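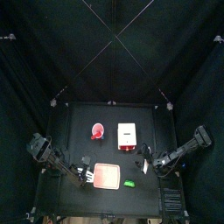
Ticket: Left arm drops out with a following error near the tray

Station: Kescombe cell 2
Controller software: Rokum
Status: Closed, one item carried over
Priority: Medium, raised to High after the second stop

Reported problem

The left arm stops partway through the cup-to-tray task and goes limp at the wrist. The right arm keeps holding position. Rokum shows "following error, left joint 5" and then "left bus timeout" a moment later. Clearing the fault works on the first try, and the arm homes normally. The fault comes back after anything from a few minutes to most of a morning.

The first stop was put down to a bad start pose. On the second stop the gripper came down on the rim of the tray when the wrist let go. No damage to the tray. One of the white fingers had a scuff on the tip and was swapped as a precaution. Priority was raised at that point, because the wrist is not supposed to drop on a bus timeout. It is supposed to brake.

Setup when it happens

Curtains closed, both arms powered. Cup and white box in the rear half of the table, pink tray and the green object in the front half. The left gripper works beside the tray and the right gripper works between the box and the green object. The stop has only been seen with the left arm stretched forward and down toward the tray. It has never been seen with the arm over the cup.

Log

9:10 a.m. Ran the task with the logging rate set to 500 Hz. No fault in 28 cycles. Left it running.

9:55 a.m. Fault. The log shows joint 5 position going flat for several samples, then jumping. Commanded position is smooth the whole way. So the arm was not told to do anything odd. The reading from the joint went missing first and the following error came out of that.

10:15 a.m. Swapped the left and right power supplies to see if the fault moved to the right arm. It stayed on the left. Swapped them back.

10:40 a.m. Lowered the speed to half. Fault again. Speed is not the cause.

11:05 a.m. Took the wrist camera off the left arm and unplugged its cable at both ends, in case it was pulling on the bundle or putting noise on the bus. Fault again, same place. Camera refitted. Wrist camera calibration will need to be redone either way.

11:30 a.m. Put the arm in hand-guide mode and moved it slowly toward the tray pose with the bus monitor open. Error count stayed at zero until the elbow was nearly straight, then climbed. Moved back, the count stopped. Did this several times with the same result. This looked like a cable and no longer like software.

1:20 p.m. Power off, locked out. Followed the cable from the base housing up the arm. The loop between the second and third links had slid down under its tie, so there was almost no slack left when the arm reached forward. The jacket was flattened on the inside of the bend. Could not see bare wire. Flexing the cable by hand with a meter on it made one of the signal pair open and close.

2:00 p.m. Fitted a new arm cable from the Wong spares drawer. Routed it with a larger loop and tied it on both sides of the joint. Checked slack at full reach, at home, and with the wrist turned both ways.

2:35 p.m. Power on. Homed. Repeated the hand-guide test. Error count stayed at zero.

2:50 p.m. Started 100 cycles at full speed, standard layout. Finished with no faults and no bus errors logged.

Brake behavior

Separate problem from the cable. With the new cable in, unplugged the bus connector at the base with the arm held in a padded stand. Wrist went limp again. Checked the Rokum config: the timeout action for the left arm was set to "release" and the right arm was set to "hold". The left arm's config was probably copied from an older file used for hand teaching. Changed it to "hold" and repeated the test. Wrist held.

Nothing stops this from being loaded again. The old file is still in the shared folder and has nearly the same name.

Cause

Worn arm cable from a loop that slipped under its tie. Wrist drop caused by the wrong timeout action in the left arm config.

Actions

- Left arm cable replaced. Done.
- Left timeout action set to hold. Done.
- Right arm cable checked. No wear found, ties snug.
- Left wrist camera recalibrated. Done before handover.
- Add cable slack at full reach to the start-of-shift check. Done.
- Remove or rename the old hand-teach config. Open, moved to the Pradberg config cleanup ticket.

Keep hands outside the curtains whenever the arms are powered, including while clearing a fault. If the same error comes back, reopen this ticket and attach the bus log from before the fault was cleared.

Related tickets

Right gripper slow to open after homing
Rokum: bus monitor window closes on reconnect
Wrist camera calibration lost after cable change
Kescombe cell 2: curtain catches on rear corner
Pradberg config cleanup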